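16 January 2023

Monday, and the board is still on the carpet. I put it down there in July, for one afternoon, when the table was full of post, and it has been my desk, sorting tray and occasional supper table ever since. It's a decent bit of wood, pale and nearly square, and far too good for the floor.

Today was meant to be the day I cleared it. I made tea, knelt down with great purpose, and spent twenty minutes reading the Jalier catalogue instead. They want 82 pounds for a side table. It has a drawer, I'll give them that.

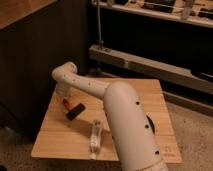
The trouble with a surface at floor level is that things arrive on it. Pens, screws, the red thing I keep meaning to put away. I moved five of them to the kitchen drawer before lunch and then needed two back by three o'clock. The drawer won't shut now – it barely did before.

Knees bad this evening. The carpet is beige and looks soft, and it's about as forgiving as the Ustis helpline, who have had me down as case 3366 over the kettle lid since Thursday. Rang again, gave the number again, listened to the pan pipes. Beans for tea, standing up. Will do the board tomorrow, or at least the left side of it.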